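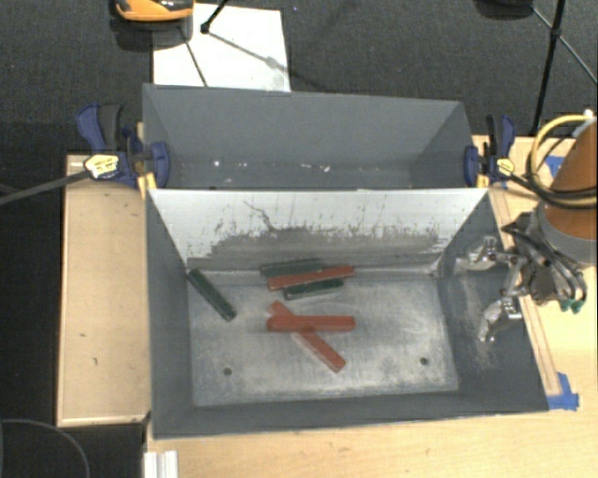
My town has decided to rename the street I live on, and I've been to two meetings about it, so now it's your problem too.

It's currently Crabtree Lane. There is also a Crabtree Road, a Crabtree Court and a Crabtree Lane Extension, which does not touch Crabtree Lane at any point.

Ambulances get lost. Fair enough. Pizza gets lost too, and that was what filled the meeting room.

The town hired a naming firm called Plekberg. Plekberg spent 11 weeks on it and came back with "Lukside." I asked what a Lukside was. They said it tested as "calm."

Dorothy Bramwell, who has lived at number 17 since before the sidewalk, stood up and said it sounded like a rash cream. This is in the minutes. I checked.

Option B was to name it after the creek. The creek has no name. So that's a separate process with a separate form.

Jade Cheetham from the town office says we can submit our own ideas, up to 3 per household. My household is me and a cat, and she would not rule on whether the cat gets its own 3.

I put down Pizza Street, Long Street (it's short) and Crabtree Lane.

Someone at the far end wants Crabtree Boulevard. Sir, we have a dead end and a drainage ditch.

Whatever wins, we all have to change our checks, our licenses and the return address stickers I bought last December. Roughly 400 stickers left. If you get a birthday card from me for the next decade, ignore the corner.

Vote's at the next meeting. Dorothy is bringing a sign.

Last updated: Tuesday, September 8, 2026

Related
Crabtree Court residents would like to be left out of this
Rokorau Bakery closes its drive-through window
What goes on a creek naming form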